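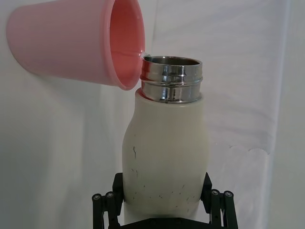
How do you get the coffee smell out of a steel water bottle?

Baking soda and hot water, left overnight with the lid off, then a good rinse in the morning.

plornia57
I do two spoonfuls for a regular size bottle. Wash the lid on its own, and pull the rubber ring out if yours comes out. Mine was brown underneath, yuck!

Yee-man Wu
Seconding the ring. I scrubbed my bottle for weeks -- it was the lid the whole time. I like vinegar better than baking soda though.

gachanja_8
Vinegar just swaps one smell for another. My daughter wouldn't touch hers after I tried it.

Yee-man Wu
Then you didn't rinse enough :) I go 5 times and can't smell a thing.

nendik
Does anybody run the painted ones through the dishwasher? Mine has that powdery kind of coating and I'm scared to.

plornia57
I wouldn't unless the maker says it's ok. Hand wash takes a minute anyway.

gachanja_8
Mine's been on the top rack since May and looks fine. But it was cheap, so I don't care much if it chips.

nendik
Ok, hand wash for me. Trying the baking soda tonight.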